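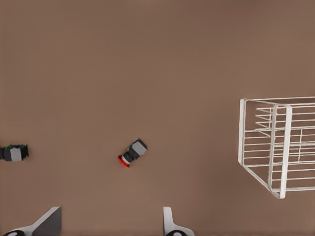

The Rules Before the Robot

Simulated benches are cheap, and for a long time that was the argument against writing rules for them. A bad scene could be thrown away and another generated overnight. The picking group at Edirlow worked that way until February, when two teams reported success rates for the same arm on the same task and could not reconcile them. One team had counted a part pushed against the rack as placed. The other had not.

The document that came out of the dispute is seven pages long and is known inside the company as the Talel rules, after the simulator project they were written for. Kobina Bonsu, who drafted most of it, describes the text as a housekeeping standard. It covers how a rendered scene is set up, what the policy is allowed to know, when a trial starts and when it ends.

Scene setup takes up the first two pages. The work surface is plain and matte, with no printed grid or marker that a vision model could learn as a landmark. Parts such as push-button units are placed in varied poses, including on their sides. A second unit of the same type is permitted near the limit of the camera view, and may be only partly visible. A wire rack counts as a fixture, and its position is recorded with the trial.

"A half-visible duplicate is a legal scene," Bonsu says. "If the policy goes for the wrong one, the trial is scored as it stands. We do not regenerate it because somebody thinks it was unfair."

Start conditions are stricter. The gripper must be open and clear of all parts. The target must be named in the task file before the seed is drawn. Changing the target after the first rendered image has been inspected voids the run, and the void is logged with the name of the operator.

Scoring

A placement trial is scored only after the fingers have released the part and the simulation has run for 2 further seconds. A part leaning on the outside of the rack is a failure. So is a part that passes through a rod, a fault that thin geometry invites when the physics step is too coarse. The rules require collision shapes to be checked against the visible mesh for every fixture, one rod at a time.

The minimum sample is 200 trials per condition. A policy that reaches 95 percent may be proposed for hardware, subject to a separate review at the Tlapale site. That review ignores the simulated score and begins again from zero, with its own speed and force limits.

Emergency-stop hardware has a section to itself. A push button used as a graspable part in a scene has no safety function and must be labeled as a part in the task file. The stop that protects people on the real cell is documented elsewhere, wired independently of the policy computer, and tested before each shift. Bonsu added the section after a reviewer at Komimville read "e-stop present" in a scene log and took it as evidence of a safeguard — the entry referred to an object the arm was supposed to pick up.

The rules have drawn objections. Engineers who tune policies daily say the void log is slow to fill in, and several want a shorter form for exploratory runs. The current draft allows one, on the condition that no figure from an exploratory run appears in a report or a slide. Lighting is also unsettled. The text asks for soft, even illumination as a baseline and leaves harder shadows to an annex that has yet to be written.

The revised text takes effect on Mon 4 December. Scores recorded under the earlier practice will stay in the archive, marked as not comparable.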